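Jirnora: Kundoldale review, or how I lost a month to a tower defense game

I picked up Jirnora: Kundoldale in October because So-ying Ng would not stop sending me screenshots of her base (she's in my clan, and she is a menace). I figured I'd play the tutorial, say something polite and go back to my usual stuff. Well, I'm at level 16 now and I've got opinions! 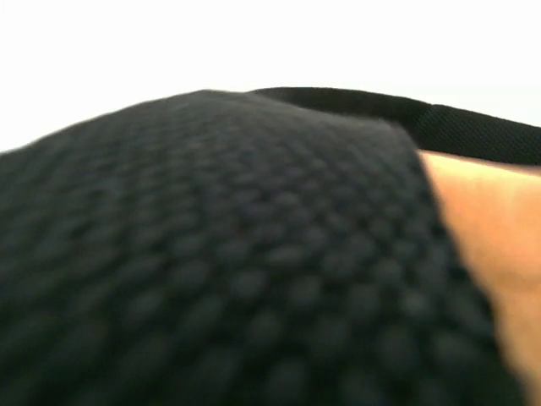
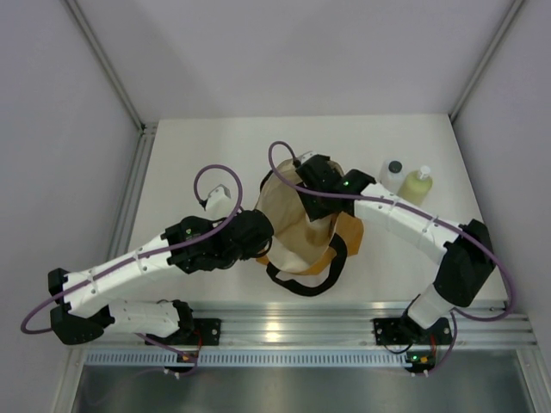 So the basic deal is lane defense with cards. You get a deck, you get a gate, and waves come at you down 2 lanes while you drop troops and try to keep enough mana back for an emergency. The Clatholm campaign comes first, and it's great. The maps are small, the waves are quick, and every few stages you unlock something that makes you want to rebuild your whole deck before bed.

My favorite card by a mile is the Lantern Witch. She's slow and she folds if a wolf so much as looks at her, but park her behind a Shieldbearer and she melts whole waves. Pair her with Frost Well if you have it. I ran that combo through all of Clatholm and only swapped it out for the last boss, who is immune to slow (rude).

Then you hit Kundoldale itself and the difficulty jumps. Flying units show up in the second stage and if you haven't leveled your archers you're going to get flattened. I got stuck there for days. Joaquín Gallardo, who runs our clan, told me to drop one of my tanks for a second Crossbow Nest and that got me through on the next try, so I'm passing it along.

Now the grumbling. Upgrades get pricey fast. A rare card costs 100 gems to push past level five, and the daily quests pay out so little that you'll be saving up for ages. You can buy gems, of course, and the game reminds you of this a lot. I haven't spent anything yet and I've kept up okay in the campaign, but ranked play is another story. I keep running into maxed decks and there's just not much you can do with a half-leveled witch.

The music is lovely, especially the harbor theme. Loading times on my old tablet are pretty bad, and twice it crashed right at the end of a boss fight and ate my rewards. Support did give me the chest back the second time.

If you like building decks and don't care much about ladder rank, get it. I'd give it four stars out of five, and I'd bump that up if they fix the crashing. Clan invites are open if anyone wants in, just don't take my Frost Well donations and vanish!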